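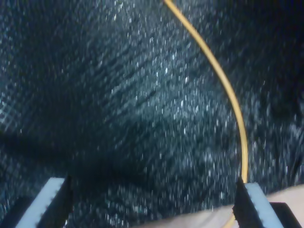

Torndale Bread Mix, Seeded Rye, 6 bag case

Just add water and yeast. Yeast not included, sorry, people keep asking. Makes one good size loaf per bag, or two small ones if your tins are small.

Works by hand or in a machine. Rest the dough 30 minutes before shaping, longer if the kitchen is cold. Don't skip the salt sachet, its taped inside the flap.

Contains wheat, rye, sesame. Packed in a room that handles nuts.

Case price $30, ships from Jovunside. Orders in before noon go out same day, mostly. The Stedano white mix is out of stock til May. No backorders on that one.

Case too much? Single bags at the counter only. Ask for Vanderleia Barbosa if you want a mixed case, she can usualy sort it.

177 shares | 6 comments

Related items
Vídalín Malt Flour
Torndale Oat Loaf Mix
Stedano Pizza Base Mix

Contact us | © Torndale | Back to top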